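Fruit hour on the second floor

From April the fruit comes back to the second floor of the Angate building. Many of you asked about it in the winter, so I will explain what we have agreed and what is still open.

Last year we ordered too much at once. The boxes came early in the morning, they stood in the warm corridor until lunch, and by the next day the bananas were brown and the pears were soft. Nadja Hollenstein made a small calculation for us: from the 3000 pieces we bought during the year, 600 went to the compost. This is a lot of fruit, and also a lot of money that our floor collects from its own pocket.

The new supplier is Brandes, a family shop near the Troterau stop. They deliver three times a week in smaller boxes, and they accept to change the order until four in the afternoon on the day before. Lino Sartori visited them and came back with a good impression and with a bag of very sour plums. The plums will not be in the order.

Some practical points:

Apples and bananas should be kept apart. Bananas give off a gas that makes the other fruit ripen faster, and apples do it too. Please do not put everything in one bowl, even if it looks nicer.

Fruit that is already ripe goes in the front, and we eat it first. If you bring something from your own garden, you are very welcome to add it – only wash it before, please.

Citrus can stay outside for a week without trouble. Berries should go in the refrigerator the same day, on the lower shelf, with the lid a little open.

The contribution stays at 30 for the season. You can pay it to Elīna Mets in the Allar room, and if you are here only part of the season, speak with her and she will find a fair amount.

We also want to try a fruit hour at three in the afternoon. It is no meeting and there is no program. You come, you take something, you talk a little with people from the other end of the corridor, whom some of us know only by their coats.
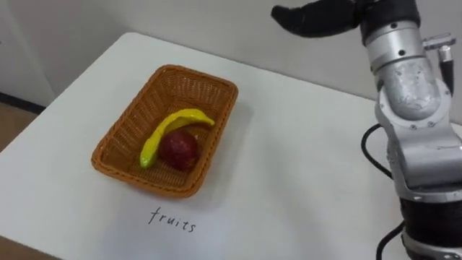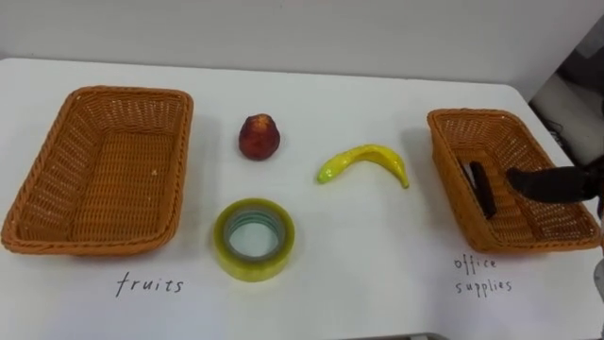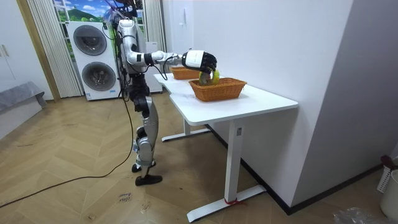 Oluwatosin Nnaji wrote back to the first draft of this item that three o'clock is too late for those who start at six, and that a second, earlier round at ten in the morning would be used more than we think. He also asks for fewer apples and more oranges. Both wishes are now with Brandes, and the answer will be in the next newsletter.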